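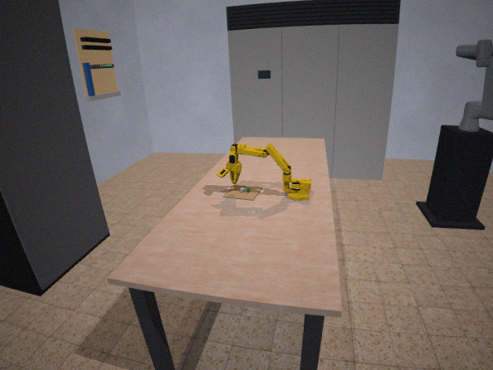
long table, yellow arm

ok finally watched Gurkport last night. 184 minutes. had to split it over two sittings, sorry to the purists

small harbour town, everyone's lying about a drowned customs man. Josefien Goossens plays the sister and she's so good I forgave the wig

1/ first hour is all fog and doors. loved it. sound is a bit muddy, had subtitles on the whole way

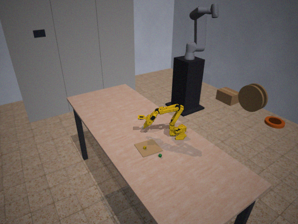
2/ second half goes off the rails tho. the smuggling plot gets dropped for a wedding?? and teh colour goes weird, everything orange

3/ Citlali Barajas has maybe two scenes as the priest's neighbour & steals both. why isnt she in more stuff

4/ the print on Filleo is the restored one btw, has the extra 36 min. skip the old disc

next up Hinojosa, if I can stay awake past ten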